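Stukton > Tanine Hall > Repair Club > Minutes

Minutes, 5 March 2026

The meeting opened late, the kettle having been given priority. Minutes from November were approved by everyone who had read them and several who had not.

Old computers. The pile from the Curard office closure is still in the back hallway. Members were reminded that "I might want that" does not count as labeling. Agreed: machines get opened, sorted and either rebuilt or stripped for parts by summer.
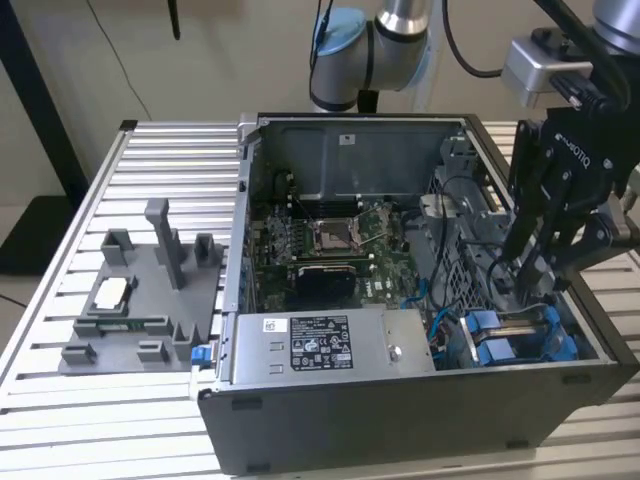 Minutes taken by the club secretary, Stukton Repair Club

Discussion moved to processors. A socket with its bracket up is to be treated as an open wound: no coffee, no sleeves, no pointing with pens. The chip goes in the pocket of the parts tray, silver side up, and the little green module goes in its groove. Shirt pockets are not trays. This was voted on and carried, with one abstention from a man in a shirt.

Drive carriers. The blue plastic ones are to stay with their towers. The motion to keep a spare box of them was defeated on the grounds that we already have one and cannot find it.

Money. The balance stands at $243. Coelho Hardware wants $74 for screwdrivers. Approved, with sighing.

Any other business: the hallway light. Deferred again.

6 comments | 355 shares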